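Two sets, one table: Kalliopi Koutsoukos on mixing her tableware

Kalliopi Koutsoukos has sold second-hand crockery in Rudthorpe for 3 years.
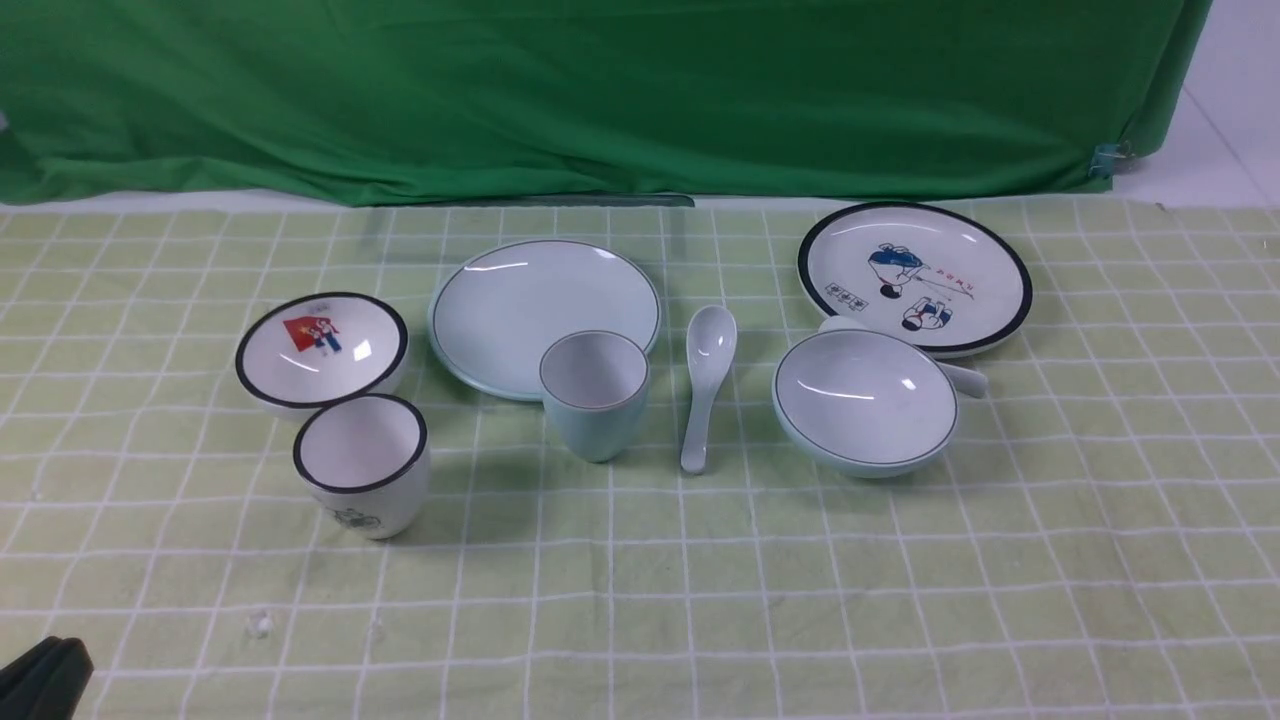
She started with a single box from a house clearance in Hullville and now keeps 42 boxes in the back room. "Most people come in for one bowl," she says. "They broke theirs and want another."

She likes to put plain pale green pieces with white ones that have a black rim and a cartoon print. "The green is quiet, so the cartoons don't get too much - children go for those first."

Soup spoons are harder to find than plates. "They get lost, or they chip at the tip. I buy them whenever I see them."

She washes everything by hand, printed pieces included, and tells customers to do the same. The shop opens again after lunch, at two.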